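Resteküche mit Ansage
Aus dem Lindmont-Newsletter, Rubrik Tisch & Kram

Seit ein paar Wochen liegt im Posteingang jeden Morgen eine Nachricht, die mir erklärt, dass ich falsch frühstücke. Erst war es das Brot, dann der Saft, neuerdings ist es die Uhrzeit. Wer vor zehn isst, sabotiert offenbar seinen Stoffwechsel, und wer nach zehn isst, hat den Tag schon verloren. Ich habe beides ausprobiert und in beiden Fällen Hunger gehabt.

Deshalb geht es in dieser Ausgabe um ein Thema, bei dem sich kaum jemand einen Namen machen kann: das Aufheben. Genauer gesagt um das, was vom Abendessen übrig ist und am nächsten Tag wieder auf den Tisch soll.

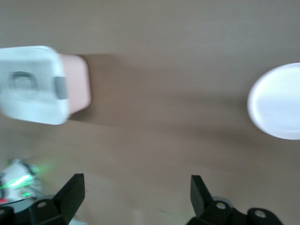 Lesezeit: 4 Minuten

Der Anlass ist banal. Plurkora, der Kochkistenversender mit den sehr fröhlichen Kartons, hat seine Portionen umgestellt. Früher reichte eine Kiste für zwei Personen mit gutem Appetit, jetzt reicht sie für zwei Personen und einen Gast, der nie kommt. Übrig bleibt also immer etwas, meistens Getreide. Im Beiheft steht dazu, man solle die Reste »kreativ weiterdenken«. Bei uns im Haushalt hat der Bulgur bisher niemanden zum Denken gebracht.

Ich habe mir trotzdem Mühe gegeben und den ganzen Mai über aufgeschrieben, was im Kühlschrank landet und was davon wieder herausfindet. Das Ergebnis ist nicht schmeichelhaft. Suppe wird gegessen. Gekochte Kartoffeln werden gegessen, notfalls im Stehen. Salat mit Dressing wird mit großer Geste aufgehoben, drei Tage lang umgeräumt und dann mit schlechtem Gewissen entsorgt. Reis liegt irgendwo dazwischen und hängt davon ab, ob noch Eier da sind.

Was mir geholfen hat, stand in keinem Beiheft. Reste kommen bei uns jetzt auf Augenhöhe und der Joghurt muss nach unten. Der Joghurt wird ja gefunden, den sucht man. Eine halbe Portion Linsen sucht man nicht, die muss einem entgegenkommen. Außerdem schreibe ich das Gericht auf ein Stück Kreppband und verzichte auf das Datum. Beim Datum fängt man an zu rechnen, und wer rechnet, bestellt Pizza. (Bitte nur nachmachen, wenn bei Ihnen ohnehin alles innerhalb von zwei Tagen wegkommt. Bei Reis und Fisch bin ich strenger und schreibe es doch drauf.)

Viel diskutiert wurde in den Zuschriften die Frage, ob man Gekochtes warm wegstellen darf. Eine Leserin schwört auf das Fensterbrett, ein Leser auf das kalte Wasserbad in der Spüle, und beide haben mir in einem Ton geschrieben, den ich sonst nur aus Nachbarschaftssachen kenne. Meine Lösung ist langweilig: in flache Portionen verteilen, ausdampfen lassen, Deckel drauf, ab in die Kälte. Über Nacht auf dem Herd bleibt hier nichts mehr stehen, auch nicht der Eintopf, der angeblich dadurch erst gut wird.

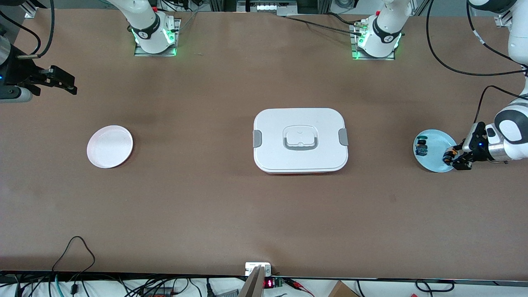
Viel Tisch, viel Platz. Zu Hause ist er leider kürzer.

Nun zum Rezept, ich hatte es im letzten Brief versprochen. Es heißt bei uns »Nieto-Pfanne«, nach dem Imbiss Nieto unten an der Haltestelle, wo es etwas Ähnliches gibt, nur besser und mit Serviette. Man braucht 300 Gramm gekochtes Getreide vom Vortag, egal welches, eine Zwiebel, einen Löffel Tomatenmark und alles Gemüse, das schon ein wenig beleidigt aussieht. Die Zwiebel langsam in Öl braten, das Mark dazu und mitrösten, bis es dunkler wird. Dann das Gemüse, dann das Getreide, und jetzt bitte die Finger davon lassen. Unten soll es knusprig werden. Wer alle zehn Sekunden rührt, bekommt Brei und schreibt mir dann. Zum Schluss Zitrone und etwas Scharfes.

Noch ein Wort zum Zubehör. Viltico bietet gerade ein Dosenset mit 19 Teilen an, und ich wurde gefragt, ob sich das lohnt. Ich weiß es nicht. In meiner Schublade wohnen bereits so viele Deckel ohne Unterteil, dass ich aus Prinzip keine weiteren aufnehme. Wer neu anfängt, ist mit einer einzigen Größe gut bedient, dann passt jeder Deckel auf alles und man kann sie auch nach einem langen Tag noch stapeln. Schraubgläser gehen ebenso, sofern man den Geruch der Gurken mag, die vorher drin waren.

Im nächsten Brief: Brotsuppe, gegen den Widerstand der Familie. Wer ein Rezept hat, in dem kein Kümmel vorkommt, antwortet bitte einfach auf diese Mail. Die Einsendungen zum Rhabarber lese ich noch, es sind sehr viele, und fast alle sind Kuchen.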